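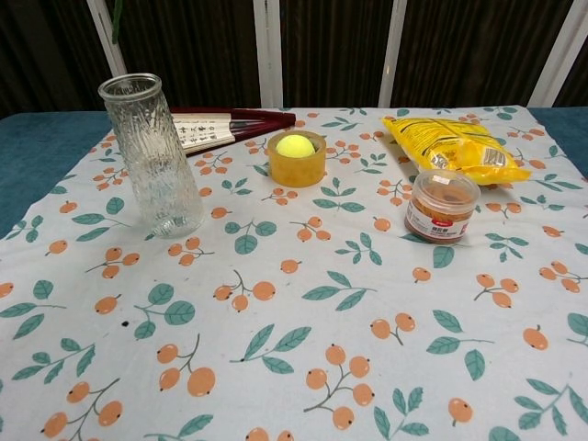
What's in this folder

Hi! I put this together after the open day at Ostard in November, where Jacqueline Lemaire and I ran the tabletop demo all afternoon. It's a small set: 600 short clips, plus 150 stills of the table between rounds. The whole thing started as a way to give visitors something to take home, and then it grew a bit.

The table

We went for everyday stuff with very different surfaces. The clear glass vase with the rippled pattern is the hard one (see-through, and you get the oranges and greens of the tablecloth coming through the base). Then there's a folded fan, a roll of packing tape with a tennis ball sitting in it, a shiny yellow snack bag and a little plastic jar with a label. I love that fruit print, but wow, it keeps the detector busy!

How the demo went

Visitors called out an object and the Soliman arm went for it, 3 tries each. Kids asked for the tennis ball over and over, so expect a lot of ball. The crowd's favorite was the fan, mostly for the calligraphy.

Files

clips/ has the video, one file per request
stills/ has the table shots
requests.csv has what people asked for, typed in by me, typos included

Known problems

Sound is missing from the morning clips. A few file names still say Detitz, which was our old name for the project. I'll fix those when I get a free evening.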